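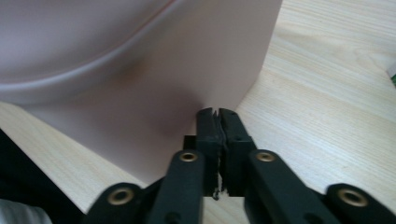 Caring for Soft Pink Molds, Mats and Other Silicone-Type Pieces

Soft molded kitchen pieces last for years if they are washed properly and put away without a load on top. Most of the trouble people have with them comes down to grease, smell or a bent shape.

Washing

Use hot water and a plain dish soap with no lotion in it. Rub along any raised ridge with your fingertips, then turn the piece over and do the back. A matte surface holds on to oil longer than a shiny one, so wash it twice after anything buttery. Skip steel wool and scouring powder.

Sticky film

Mix baking soda with a little water to make a thin paste. Spread it on, leave it for 20 minutes, and rinse. If the film is old, do it again the next day.

Smells

Onion and fish are the worst. Check the maker's label for oven use first. If the piece is rated for it, set it empty on a sheet pan at 250 degrees for 20 minutes and let it cool with the window open. Otherwise soak it overnight in one part white vinegar to 5 parts water.

Dents and curled edges

Soak the piece in hot tap water for 8 minutes, lay it on a flat table and press it into shape by hand. Leave it there until it is cool. A deep crease may need a second soak. Cuts can't be repaired, and a cut piece should not go back in the oven.

Storage

Dry it fully. Keep it flat or standing on its own, away from knives and graters. Pale colors pick up dye from printed bags, so wrap pink and white pieces in a plain towel.

Related tips
Getting tea stains out of light cups
Oiling a wooden table
Sorting the baking drawer

Last updated June 7, 2018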